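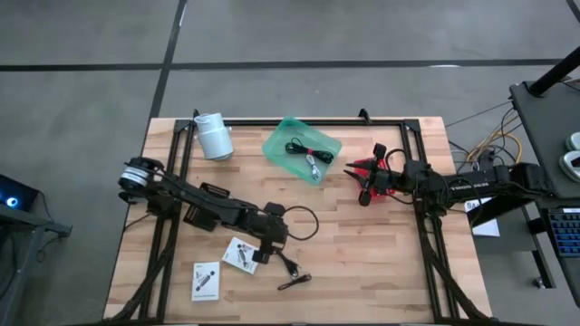 Plomeck bench, set L: README

Maintainer: Ileana Matei
Hardware and fault notes: Ewan Shearer
Last edited: 2019-05-04

What is in this set

Two-arm tabletop recordings from the Plomeck bench. The objects are small things of the sort that pile up in a lab: cables, a green tray, printed cards, a pitcher-like container. There are 1,725 episodes in total. Of these, 895 were recorded before the right gripper fault was found and the rest after the repair. The two groups are stored in separate folders, "pre" and "post". Please read the next section before training on anything in "pre".

Known fault: right gripper position drift

In the "pre" group, the position logged for the right gripper can be wrong. The arm joints are not affected, and neither is the left gripper.

The cause was a loose set screw on the finger drive. Under load the drive slipped on its shaft, so the motor encoder and the fingers stopped agreeing. The log would report the gripper as closed while there was still a gap between the fingers. The error reset whenever the bench was homed, then built up again over the session. It was never large enough to trip the controller's own check, and that is why it went on as long as it did.

Ewan found it during a tray task. The right gripper reported a full close on a cable bundle, lifted, and left the bundle where it was. He repeated the grasp 20 times with the same command and measured the finger gap by hand each time. The gap got wider through the run, and the logged value stayed the same.

What this means for the data:

- gripper_right_pos in "pre" should be treated as the commanded position, not the measured one.
- Success labels in "pre" were set by a person watching the video. They do not depend on the encoder and can be used.
- Episodes with a right-hand grasp on a thin object are the worst affected. They carry the tag slip_suspect.
- We have not tried to correct the values. The drift was not steady enough to model.

Second incident: cable snag

During the repair week the cable loop at the left gripper caught on a frame clamp at the far rail. The arm kept pulling until the controller stopped it on overcurrent. Nobody was inside the frame. The connector was bent and had to be replaced.

The stop worked, but later than we wanted. The current limit on both arms is now 60 percent of the old setting. Motion in "post" is a little slower on heavy lifts as a result -- keep that in mind if you compare timing between groups.

Rules for the bench now

1. Home both arms before every session and again after each 20 episodes.
2. After homing, close the right gripper on the Laseck gauge block and write down the reading. If it is off, stop and tell Ewan.
3. Check the cable loops by hand with the arms powered down. They should clear the clamps through the full reach.
4. Keep hands outside the black frame while either arm is live. Reset objects only after the operator calls out that the arms are held.
5. Keep the floor cables on the right side of the table away from the desk caster.
6. If the controller trips, do not clear it until the log has been copied.

File layout

pre/ and post/ have the same structure. Each episode folder holds the video, the joint log and a short meta file. The meta file gives the task name, the operator code, the homing time and any tags. Task names follow the Vosia list, version from January. The older Kallio names are kept in a lookup table in docs/.

Open items

- Some "pre" episodes have no homing time. For these, assume drift is present.
- The gauge readings are still on paper. Ileana is typing them in.
- A software check that compares motor current with gripper position is written but has only been tested on the right arm.

Report problems to Ileana with the episode number and the folder name.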